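The Waiting Room as a Way of Life

I have been on hold with my own house since March. What I mean is that we are having the kitchen done, and having a kitchen done is mostly a matter of standing in a hallway with a kettle in your hand, looking for somewhere to plug it in.

I had planned to write this one up properly, with a budget at the end. The budget has become a sensitive subject, so it will be feelings instead.

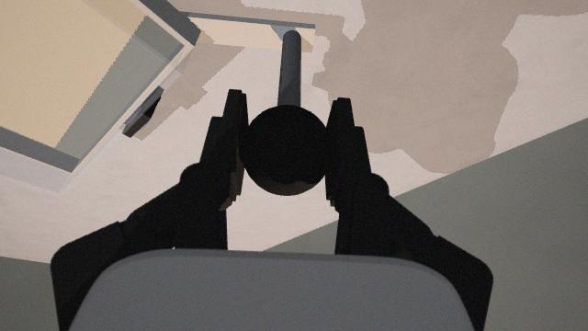
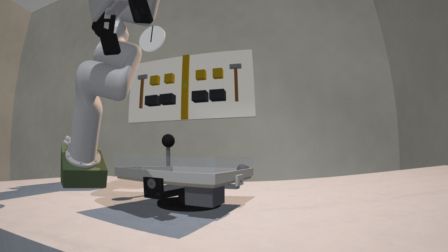 Waiting was never something I was good at, and I come from a long line of people who arrive at the airport in time for the flight before theirs. My father used to stand at the letterbox. My mother would ring the dentist to check the dentist was still there. So when Shahnaz Kodikara, who is designing our kitchen and has the bedside manner of a very good vet, told me the cupboards would be eight weeks, I wrote eight weeks on the calendar in pen. She watched me do it and said nothing, and I have thought about that silence a lot. By week five I'd taken to staring at the oven timer in the old stove, which had been disconnected and moved to the carport. It is a cheap round dial and its needle has pointed wherever it liked for years. I looked at that other white dial up there, with its one thin black needle pointing straight up, and felt real envy. Straight up is a position. You could organise a life around straight up.

The trouble with a wait of eight weeks is that it has a shape only at either end. The first week is lovely. You are a person who has made a decision. You tell people at work about drawer runners. You eat takeaway with a clear conscience and call it camping, and you wash the forks in the bathroom basin and feel like a pioneer.

The last week, I assume, is also lovely. I'll let you know.

It's the middle that gets you. In the middle I learned that a bathroom basin is too shallow for a saucepan and too narrow for a colander, and that if you tilt a saucepan to compensate, the water goes up your sleeve and stays there. I learned that our microwave, which now lives on the ironing board, trips the same switch as the hall light and my husband's computer. We have a system where I call out before I do the porridge. It's a bit like living on a submarine with a man who resents porridge.

In week six I rang Oltby, the joinery firm, to see how things were tracking. I'd rehearsed it. I was going to be breezy. The hold music at Oltby is a pan flute doing something to a song I used to like, and every so often it stops dead, so that you draw breath to say hello, and then it starts again. I did this four times. I said hello to a pan flute four times, breezily.

When I finally got through, a pleasant young man told me the order was in the system. I asked where in the system. He said it was in production. I asked whether that meant somebody had cut something. There was a pause, and he said production was a status. I've been turning that over ever since. I think I may also be in production.

The tiles were a separate wait. I'd chosen a green one called Relladis, having been firm with everyone that I didn't care about tiles and would pick one in ten minutes. I then brought home 19 samples and leaned them along the skirting board in the hallway, where they remained for most of a month. I looked at them in the morning. I looked at them by torchlight. I asked the plumber, the woman from next door and a boy collecting for his footy club, who picked the brown. Having arrived at Relladis by this scientific route I was told it was out of stock until the next boat.

Nobody in the tile shop knew which boat. They all said it the same way, though, the next boat, as if we were in a colony and might also be getting flour.

I should say something about Yabsira Dinsa, because if you're reading this you probably came over from her newsletter, and she's the reason I tried to be a better person about all this. Yabsira and I were at uni together and she now runs workshops on patience, for which people pay actual money. She told me to pick one thing each day that I was waiting for and simply notice it. No checking, no ringing. I picked the cupboards. I noticed them for a whole afternoon. By teatime I'd noticed them so hard that I had found the manufacturer's tracking page and worked out the password was my own surname.

The tracking page said our order was number 841. It didn't say out of what. I have no idea if that is a good number. I was cheered for an evening, then it occurred to me that they might be counting up.

Yabsira says I've misunderstood the exercise. She also had her own kitchen done two years ago, and when I asked how she'd coped she said they'd gone to Portugal.

There are things I'd tell anyone about to start. Keep a tea towel out. We packed all of ours in the third box from the bottom, and I've been drying cups with a pillowcase since autumn. Label the boxes with what's in them and leave the jokes for later. One of ours just says HA HA in my handwriting and I believe it contains the cutlery. Work out where the bin is going to live before it works it out for itself, as ours has settled beside the front door, and greets people.

And don't be too quick to give the old benchtop away. I put ours on the local page, free to whoever could lift it, and a Mr Karunaratne came with a trailer and his two daughters and had it strapped down in minutes. He was thrilled with it. He stood on the nature strip and told me what a good solid bench it was and how hard they are to come by, and he ran his palm along the bit where I'd rolled out pastry for more than a decade, and I had to go inside and pretend to look for a pen. He's since sent me a photo. It's in his shed with seedlings on it. It was installed the same day.

The sink has come, I'll say that for it. It's a Vallden, deep enough to bathe a spaniel, and it arrived a full fortnight before anything it could be attached to. It's in the spare room on the bed. Guests have been told. I go in occasionally and turn back the cardboard to look at it, the way you'd check on a sleeping baby, and once I caught my husband coming out as I was going in. Neither of us raised it at dinner, which was toast.

Shahnaz rang last night at ten past six. I was up a stepladder with the phone before the second ring, for reasons to do with reception. The cupboards are out of production and have moved to dispatch. I asked her what dispatch was and she said, very kindly, that it was a status.

I've written it on the calendar. In pencil, with a question mark, next to the thing about the boat.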